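From: Florante Pangilinan
To: Camari arms and grippers list
Date: Aug 13, 2020
Subject: Re: Nindum fingers vs the stock ones

Sorry for the slow reply, I wanted to finish the second round before saying anything daft.

You wrote:

> We have the stock fingers that came with the arms and a set of the
> Nindum ones, and I can't get a straight answer out of anyone on which
> to keep. The Nindum pair feels nicer by hand but slips on flat things
> for us. Did you ever do a proper side by side? And are you still on
> the Zanum controller or did you go over to Abella with the rest?
>
> Also, does your wrist cable snag? Ours does, all the time.

Yes, we did a side by side, and no, it wasn't very proper, but here goes. I ran both sets on the same pair of arms with the same pick and drop job, 148 goes each. Stock fingers managed 121 clean picks. The Nindum ones got to 100 and then I lost patience with the tally and let it run out without me, so call it some 20 more on top of that. Near enough a draw, in other words! Where they differ is the kind of miss. The stock fingers tend to miss altogether and close on air (easy to spot, easy to retry), while the Nindum ones get hold of the thing and then let it turn in the grip on the way over, and you don't find out till the drop. Same as your slipping, I suspect. I tried turning the closing force up and it helped a bit with flat parts and made a right mess of anything soft, so I put it back where it was.

Controller: still on Zanum. I had a go with Abella in June and liked the screens much better, but I could never get both arms to start together, there was always a little lag on the second one and it drove me up the wall. If you've cured that please tell me how, I'd swap tomorrow.

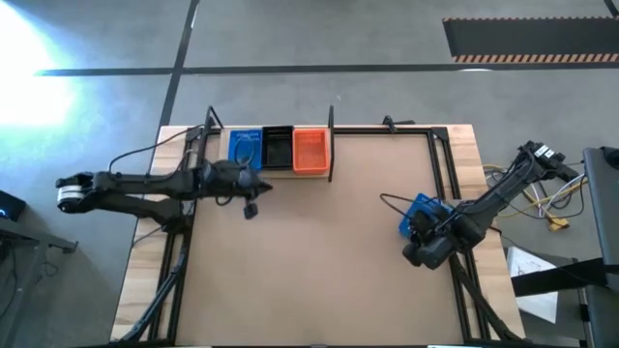 Flat parts are what I'm spending my time on now, as they're the ones that sort the good fingers from the bad. I've got both arms on the one table, facing in from either side, and a big sheet of cardboard as the work surface. The bins go in a row along the far edge, blue, then black, then the orange mesh basket, and the blue flat piece over at the right-hand gripper is the sort of part I mean. Cardboard is kinder to the fingertips than bare table when you come in too low, and I come in too low a lot.

As for the cable, ours used to snag as well. What sorted it was giving it more slack and letting it stand up in a loop clear of the wrist. I'd had it tied down tight along the arm, which looked very smart and pulled every time the wrist rolled. Try one arm first and see.

Could you send me the size of the flat things you're dropping? If they're thinner than mine I'll cut a few to match and run them through both sets of fingers. And has anybody else on the list tried rubber sleeves over the Nindum tips? I've got some on order but I've no idea if they'll stay on.

Cheers,
Florante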